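Home Technology Features Reviews Archive Subscribe

Can a machine wipe down the kitchen table yet?

19/02/2020 – By the Technology Desk

Last updated: 14:20

Fullthorpe makes flat-pack shelving, and its packing hall employs people to do one thing robots still do badly: pick up a small bag of screws and put it in a box. The firm has tried three arms on the job. The latest, supplied by Vusora, managed 88 picks an hour during its January trial. A trained packer on the same bench manages 342.

The gap has little to do with strength or speed. The Vusora arm can move faster than any packer. It slows down because it must work out where the bag is, how it has slumped, and whether its grip will hold. A stiff carton gives it no trouble. A half-full bag changes shape as it is lifted, and the arm often has to put it down and start again.

Household chores are harder still. A packing bench is the same height every morning, while a kitchen is laid out differently in every home and altered by every meal. The Leralcombe test flat, fitted out for trials of this sort, sets its machines 13 chores, from folding a tea towel to clearing a table. Two are now done reliably. Both involve rigid objects on a clear, flat surface.

Training is the main cost. Šimkus, which writes control software for both kinds of work, reckons on 200 demonstrations by a person before a new chore is worth testing. The quality of those demonstrations matters as much as the number. 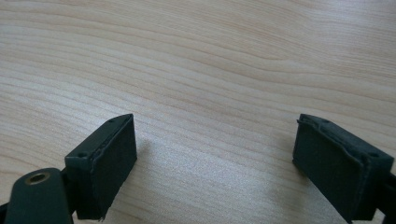 Two-fingered grippers remain the usual choice, for cost and ease of repair. Padding on the gripping faces helps with smooth objects, but it wears, and a worn pad changes how much force is needed. Software tuned on fresh pads may then drop things it held before.

Fullthorpe has kept its arm for cartons and returned the screw bags to the packers. Leralcombe will add wet dishes to its list next – a chore that no machine in the flat has yet attempted.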